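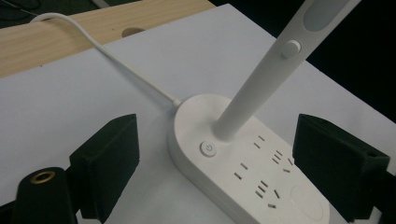
I have been learning to knit socks since October, and my evenings now have a very fixed shape. Dishes, tea, needles. The yarn I started with was black, which every single book tells you not to do, and I did it anyway because I wanted black socks (I still want black socks). What saved me was light. A white desk lamp with the outlets built right into its base is my idea of a good knitting lamp, four sockets and a power button all in easy reach, so the phone with the pattern on it can charge in the same spot and I don't have to crawl behind the couch with a half-turned heel in my lap. Ask me how many stitches I've lost crawling behind that couch.

Anyway, the socks! I finished my first real pair on Wednesday. They are gray, they're a little long in the toe, and one is definitely tighter than the other, which I think is down to watching a murder mystery during the second leg. But they're on my feet right now and they're staying there.

The yarn is from a little shop called Mekora that I only found by getting off the bus too early. They wind their own skeins and they have a bargain basket by the register that I can't be trusted near. A skein is 100 grams, and for my size 8 feet I used 87 grams of it, so there's just enough left over for a contrast cuff on something later. I weighed it on the kitchen scale before and after like a scientist. If you have bigger feet or like a tall leg, buy 2 and don't gamble.

I knit on one long circular needle now. I tried the double points first, everyone said I'd get used to them, and I gave it three weeks and a lot of bad language. They slid out of the stitches every time I put the thing down, and I got a ladder of loose stitches at every corner. With the long circular I just pull the cable through, turn, and go. It took me one evening to get the hang of it and I haven't looked at the double points since. They're holding up a tomato plant.

The heel was the part I'd been dreading. I went with a heel flap and gusset because the pattern I had (the Hultari sock, plain as toast, great for beginners) used one, and it's really just a little square, then some short rows, then picking up stitches along the sides. I did rip mine out once. I'd picked up one more stitch on the left than on the right and spent an hour pretending that didn't matter.

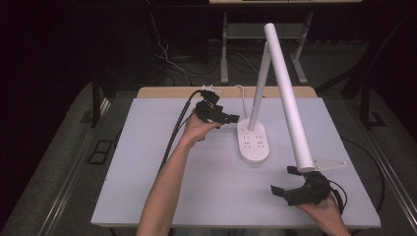 So do you need special sock yarn, or will any soft wool do? Get sock yarn with some nylon in it, at least for the first few pairs, because plain soft wool tends to wear through at the heel and you'll be so sad after all that work. I have a scarf's worth of gorgeous fluffy merino that I very nearly turned into socks, and I'm glad I was talked out of it by the label.

Next up is a pair in a deep rusty orange, also from Mekora, and this time I want to try ribbing all the way down the leg so they stop sliding into my boots. I've already cast on 64 stitches, counted them, gotten 63, counted again and gotten 65. I'm going to make more tea and try once more before bed. If it's 64 I'll join the round tonight, and if it isn't, I'm starting over with the stretchy cast-on instead of the regular one, which I should probably have used in the first place.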